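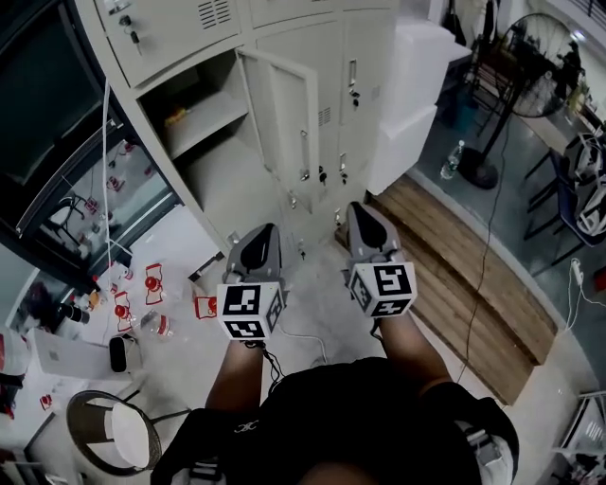

The Brunville Public Library is changing how day-use lockers are assigned on the ground floor. The new rules take effect in March. Details follow in this thread.

1/ Day-use lockers will remain free of charge to anyone holding a current library card. Visitors without a card may request a one-day pass at the Poon Street desk. A photo ID is required for the pass and will be returned right away.

2/ Keys must be returned by closing time on the day they are issued. Overnight use is no longer permitted. Patrons who have kept a key under the old monthly plan should bring it to the desk before the end of February.

3/ The fee for a lost key is $16. This covers the cost of replacing the lock cylinder and cutting two new keys. The fee may be paid in person or through your online account. It will not be sent to collections, but borrowing is paused until it is settled.

4/ Several patrons have asked whether borrowing is also paused for a key returned late. It is not. A late key carries no charge the first time. After a second late return, locker use is suspended for 20 days. All other library services continue as usual.

5/ Items left in a locker after closing will be removed by staff, placed in a sealed bag and recorded by locker number. Bags are held at the desk for 5 business days. Food and drink will be thrown away the same evening.

6/ Unclaimed items are then transferred to the city's lost property office on Muvlow Avenue, which keeps its own hours. Library staff cannot retrieve items once they have been transferred – please contact that office directly.

7/ Wallets, phones, passports and prescription medicine are handled separately. These are locked in the office overnight, and we will try to reach the owner by phone or email if contact details can be found.

8/ Please do not leave library materials in a locker unless they have been checked out to your card. Reference volumes and local history folders may not leave their reading rooms at any time.

9/ Larger items such as strollers, folded scooters and instrument cases will not fit in the day-use lockers. They may be left in the alcove beside the east stairs at the owner's risk. Bicycles belong on the racks outside the Grusteo Wing.

10/ The ground floor survey held last fall drew 475 responses. The most common request was for more lockers to be free in the late afternoon, when students arrive from the high school. Ending overnight use is intended to meet that request.

11/ The second most common request was for longer evening hours. That question depends on the city budget and will be taken up at the spring board meeting. The agenda will be posted on our website and at both entrances.

12/ Patrons who need a locker within easy reach, or who need help with a key, may ask at the desk to have one set aside. No paperwork is needed.

13/ Printed copies of the new rules are available in English and Spanish at the Poon Street desk. Questions may be sent as a reply to this thread – staff will respond between 9 a.m. and 4 p.m.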